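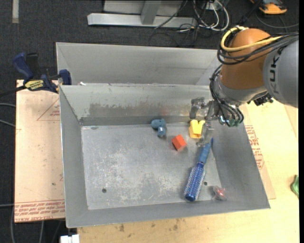
Week 2: Household offerings, and what we can claim about them

Reading: Yurchenko, chapter 2. Bring the handout on dating.

The usual textbook line is that ancient people kept two religions, one for the temple and one for the kitchen. I don't trust it. Temples left inscriptions and kitchens left broken pots, so of course the two look different to us. That may say more about what survives than about what anyone believed.

Yurchenko goes further and treats almost every small bowl found near a hearth as a ritual object. Ask what would count against this. A bowl by a hearth could hold a gift to the ancestors. It could also hold lentils. Of the 18 cases in the chapter, look for the ones where residue was tested, and see how much weight they carry.

Terms to know: libation, votive, household cult, ancestor shrine. "Fertility figurine" is on the list too, mainly so you can learn to be wary of it.

On prayer: we have very few private prayers in writing. The ones we do have were often copied by scribes in training - so we may be reading school exercises. A scribe's idea of a farmer's prayer is still a scribe's idea.

For Monday's section, write 500 words (800 at the very most) on this question: can an object be called sacred if no text says so? Pick one case and stick with it. "Scholars believe" is not evidence, and I will mark it down.

Next week: festivals and the farm calendar.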